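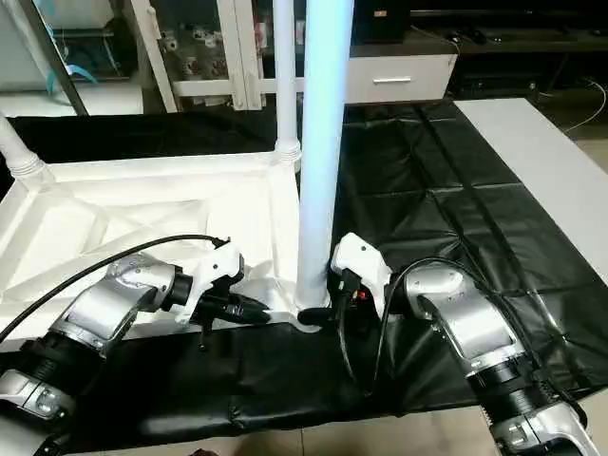
Both arms at the pole, black mat down.

Jun 5, 2018

Spent most of the day on the two-arm rules and not much on anything else. Arsalan Marwat wants them on one sheet by the end of the week, and I have been putting it off since February.

The old sheet came from Notivow and was written for one arm on one bench. It says nothing about what happens when both grippers are working around the same part. Today's job was the white frame with the two upright poles, so I kept the sheet next to me and wrote on it as I went.

What I have so far:

One arm holds, the other moves. If both have to move, both go at the slow setting. I put the slow setting at 300 on the Staker controller. Arsalan had it at 800 and I think that is too fast for anything with a thread on it.

Cables get checked before power, every time. They loop over the tops of the arms and down past the grippers, and the old sheet gives them half a sentence. I gave them their own line.

Mat goes down first and covers the front edge. Creases are fine. Folds high enough to catch a finger are not, and that gets fixed with the arms stopped.

Tall parts get written on the job card. The pole goes up well past the grippers and the Sethi planner only knows what we tell it. I would like a height box on the card. Arsalan says the card is full already - we can drop the second signature, I said, and he did not answer.

Had lunch at my desk and read the Cellier guidance again, section 7. It is clear on stopping distances and vague on fingers. Their word is "adequate" clearance. I can't train a new person on adequate. 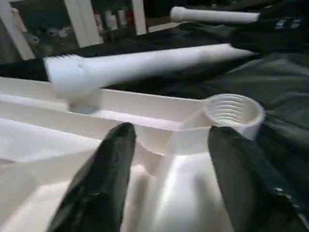 Fingers near the threaded socket.

The threaded socket is the piece I keep coming back to. My draft says no closing on or beside an open thread until the operator has looked at the wrist view and said so out loud. Arsalan thinks saying it out loud is silly with one person in the room. I left it in.

Also added that loose parts should not rest on top of the frame during a move. The long tube with the teeth at one end can lie there between moves, but somebody has to take it off before the arms start again.

The log was at 1,454 entries when I closed it. Too many of them just say "ok." New rule, or maybe only a request: write what was checked.

Still to do: emergency stop wording, who may change the speed, where the sheet hangs. Ask Arsalan about the height box again tomorrow.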